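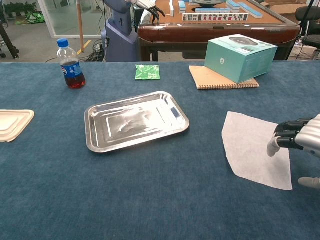
Last updated: 3/6/26

Table work at Putlow is now split between staff and two-handed robots. The company, which clears and sorts returned goods, began the change in March with 2 stations. A robot hand with black jointed fingers handles whatever is on the blue cloth: a steel tray, a Pepsi bottle, a sheet of thin paper.

Paper is the slow item. Putlow's log for one shift lists 222 picks, 43 of which needed a person to step in, most of them for flat sheets and small packets.

Sorters who used to clear tables by hand now set them, watch the grip and record each fault. The job involves less lifting and more typing. Pay grades have not changed, though the sorters have asked for a new one that covers fault logging. Training takes 80 hours and is run by Molloter, the integrator.

Putlow will review staffing after the next software release. Night shifts remain fully manual.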